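Sleep, or the lack of it

Three in the morning and the fridge is humming. You've turned the pillow over twice. You've done the sum again: if I drop off now I get four hours, if I drop off by half past I get three and a half. Everybody who sleeps badly knows that sum.

I've been doing it on and off since my twenties. More on than off, lately. So when the sleep clinic at Tullcombe opened its doors to people who weren't ill exactly, just tired and fed up, I put my name down. Seven weeks, one evening a week, plastic chairs, weak tea. What follows is what I wrote down, tidied up a bit. Not medical advice. If you're really struggling see your GP, and sooner than I did.

Bad nights and low moods

They go round together. A rotten night makes you snappy, snappy makes you feel guilty, and guilt is what you lie there with at 3am. The course leader drew it as a circle on the whiteboard and half the room laughed, the tired sort of laugh.

What surprised me was how little time we spent on bedtime. Most of it was about the day. When you get up. Whether you go outside before lunch. How much you put off until the evening and then carry upstairs with you. I'd always treated sleep as something that started when I brushed my teeth.

First homework: same getting-up time, every day, weekends too. Horrible. I picked quarter to seven and hated it for a fortnight. Then one morning I was awake before the alarm and rather cross about it.

Second homework was the worry list. Early evening, kitchen table, ten minutes. Write down whatever is likely to turn up in the night, and next to it one thing you could do about it, even if that thing is "nothing till Tuesday's post". Mine had the boiler on it, my mum's hip, an email I'd worded badly. Looks daft on paper. Good, let it look daft.

The gadget drawer

I'd already spent a fair bit by then, obviously. Bad sleepers are good customers. I had a Beslow lamp, the sort that gets slowly brighter before the alarm, and I still use it through the dark months. I like it. Whether it does anything apart from being nice to wake up to, couldn't tell you.

The Prekumia app was another matter. It gave me a score each morning and I got hooked on the score. Woke up feeling fine, looked at the phone, saw a poor number, felt dreadful by the time I'd got to the bus. The group had plenty to say about that, three or four of them had done the same. I took it off my phone in week four and haven't put it back.

Somebody had read every sleep book going and kept a tally of nights in a notebook, 2,665 of them. Years of her life in little columns. She said the notebook was the thing she found hardest to stop. I think of that notebook more than I think of anything on the handouts. 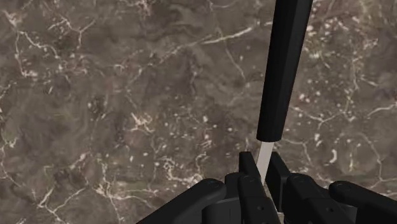
What I kept

Not everything stuck. The breathing exercise made me count, and counting wakes me up. The no-screens rule lasted until there was something good on. But a few bits have stayed.

Getting up if I'm awake and annoyed. Downstairs, dim light, dull book. Back to bed when my eyes go. It feels wrong to leave a warm bed in January, and the first few nights I sat there sulking under a blanket. It does take the fight out of it though.

A walk before work, even round the block. I go past the Janevski bakery when the shutters are going up, which is dangerous for other reasons. Light on your face early, they kept saying at Tullcombe, cloudy counts.

Coffee stops at noon. I argued about this one for weeks. I drink tea after that, weak, and moan.

And telling people. I used to hide it, big cheerful voice in the morning, lots of concealer. Now if I've had a shocker I say so and ask for the easy jobs till lunch. My team are fine about it. Two of them turned out to be just as bad, so we compare notes by the kettle.

Where I am now

Better, most weeks. Over the spring I had a run of good nights and got cocky, then a bad patch in June when work went mad, and I was back on the sums at 3am like old times. The differnce is I wasn't frightened of it. I got up, read a chapter about canals, went back to bed.

The mood has lifted too, slower than the sleep did. I noticed it first in the supermarket of all places, someone pushed in and I just let them. Small thing. A year ago I'd have been stewing on it until teatime.

The clinic is running the evenings again from September and there's a waiting list, so ring early. Take a cushion, the chairs are murder. If yours is the kind of bad sleep that comes with really dark thoughts, dont wait for a course, talk to someone today.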